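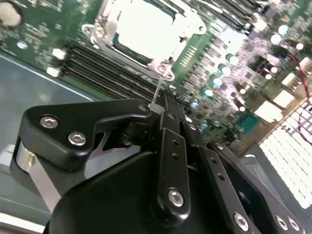
Jotdale Hardware Inventory Export

A flat-file export of the hardware inventory kept for the Jotdale and Istlow server rooms. The export is meant for capacity planning, warranty lookups and test data for import scripts. It contains no customer data and no network addresses.

Last schema change: 26th June

Contents

boards.csv: one row per system board, 1388 rows
sites.csv: one row per server room, 2 rows
events.csv: installs, removals and transfers
schema.txt: column types and allowed values

All files are UTF-8 with Unix line endings. Fields are separated by commas and quoted only when a value contains a comma or a quote. The first line of each CSV file is a header.

Columns in boards.csv

board_id: integer, unique, never reused
site: JOT or IST
rack: text, blank if the board is in storage
slot: integer, blank if rack is blank
vendor_code: short text, see schema.txt
serial: text, hashed before export
sockets: integer
dimm_slots: integer
firmware: text as reported by the board
status: active, spare, failed or retired
status_date: YYYY-MM-DD

There are 11 columns. Column order is fixed, and new columns will be added on the right. Scripts should still read columns by name.

Source

Rows for active boards come from Husar, the polling tool that runs at both sites. Husar queries the management controller on each board once a night and writes the result to the inventory database. Spare, failed and retired boards don't answer polling, so their rows are entered by hand when the board is moved. Hand-entered rows keep the firmware value from the last successful poll.

The Istlow records from before the merge were converted from a spreadsheet. Rack names were rewritten to match the Jotdale pattern (row letter, two digits). Where the old name could not be matched, rack was left blank and status was set to spare. Some of those boards are probably in service.

Known problems

The firmware column mixes three formats. Older boards report a date, newer ones report a dotted version, and a few report both joined with an underscore. No attempt has been made to normalize them.

dimm_slots is the number of physical slots, regardless of how many hold memory. Installed memory is not part of this export.

Around 40 rows have a status_date earlier than the first matching entry in events.csv. These are all Istlow conversions. Treat the date in events.csv as correct.

A board that fails and is repaired keeps its board_id. A board replaced under warranty gets a new one, and the old row is set to retired.

Loading

The script load.py creates a SQLite file from the three CSV files:

python3 load.py --in ./export --out inventory.db

It stops on the first row that fails a type check and prints the line number. Use --skip-bad to write rejected rows to rejects.csv and continue. The script needs no packages outside the standard library.

Related files

The copy under samples/zurkusport is a cut-down version used by the Zurkusport import tests. It has the same columns but shuffled values, so counts taken from it mean nothing. Don't merge it with the main export.

Updates

The export is rebuilt by hand after each stock check. The next one is planned for September. The status value "retired" will then be split into "recycled" and "returned", and load.py will accept both the old and new values.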